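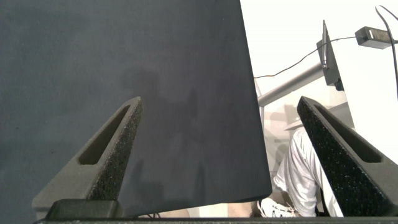
Handling cell: unplanned gripper opening

The gear handling cell at Asbridge was stopped on 13 July 2018 after the gripper opened without a command. The part fell and nothing was damaged, but an operator was inside the marked zone at the time. Oana Stoica logged it as a safety matter and locked out the arm.

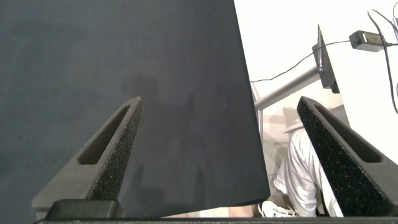
Controller logs show that finger position feedback dropped out for 8 ms. The Vimunix driver read the gap as a restart and ran its homing routine, which opens the fingers fully. Boonsong Saithong reproduced the fault by flexing the feedback cable at the wrist connector. It appeared 2 times in 459 cycles.

The connector has been replaced and strain relief added. Homing now needs a manual confirm, and loss of feedback holds the last grip force. Entry to the zone with the drives on is suspended until Thitima Jaidee signs off the 900-cycle repeat test. Other cells using the same driver should be checked for the old homing setting.

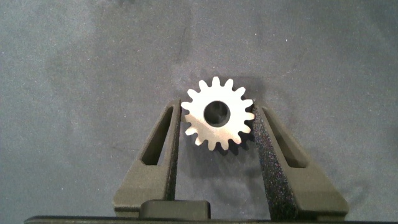 Spur gear held between the gripper fingers, Asbridge cell.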